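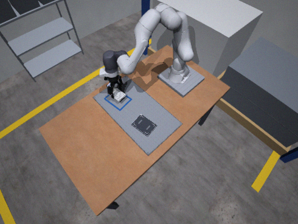

Brosotwood Workshop Notes, Issue 7, page 5

Refinishing a Wooden Tabletop with Oil

By Maja Wieczorek

An oil finish is a good choice for a table that gets used every day. It is easy to put on with a rag, and a worn spot can be fixed later without stripping the whole top. It does not protect against heat and standing water as well as varnish does, so keep using coasters.

These steps are for solid wood. If your top is veneered, skip the coarse paper and start with the fine one, because it is easy to sand through a thin face. Look at the end of the top if you are not sure which kind you have. On solid wood, the grain lines on the surface carry over the edge.

What you need

Sandpaper in 80, 120 and 180 grit
A sanding block
A vacuum with a brush head
Lint-free cotton rags
Mineral spirits
Furniture oil, one small can
Nitrile gloves
A metal can with a lid, for used rags

Getting the top ready

Take the top off the legs if you can. Most are held by screws through a rail or by small metal clips. Put the screws in a jar and mark which leg went where with masking tape. If the top won't come off, tape around the tops of the legs.

Wash the surface with warm water and a drop of dish soap, then let it dry overnight. Old wax will clog your paper, so wipe the top with mineral spirits and change rags when they turn brown. Open a window while you do this.

Sanding

Start with 80 grit only if there is old varnish or deep scratches. Otherwise go straight to 120. Sand with the grain, in long strokes, and overlap each pass by half. Don't lean on the edges. Corners get rounded over faster than you expect, and a thin edge molding can be spoiled in a minute.

Vacuum, then go over the whole top again with 180. I stop there. Very fine paper can close up the surface so the oil doesn't soak in evenly. My neighbor Gaspard Roussel goes on to 220 for his maple pieces and likes the result, so try a patch on the underside first.

Hold a lamp low at one side and look across the surface. Scratches that run across the grain will show up as short lines. Sand them out now. They look much worse under oil.

Oiling

Stir the can, don't shake it. Pour a small puddle in the middle and spread it with a folded rag until the wood looks evenly wet. Leave it for the time given on the can. If dry patches appear, add a little more.

Wipe off everything that has not soaked in. Use a clean rag and keep turning it. Oil left on the surface dries sticky and has to be scrubbed off with spirits.

Let the first coat dry for a full day, rub lightly with a piece of used 180, dust off, and put on coat number 2. A table in a kitchen should get a third.

Used rags

Rags with oil in them can heat up and catch fire without a spark. Lay them flat outdoors to dry, or put them in the metal can, cover them with water and close the lid. Never leave them in a pile.

Wait a week before you put anything heavy on the table. Refresh the finish with one thin coat when the surface starts to look dull.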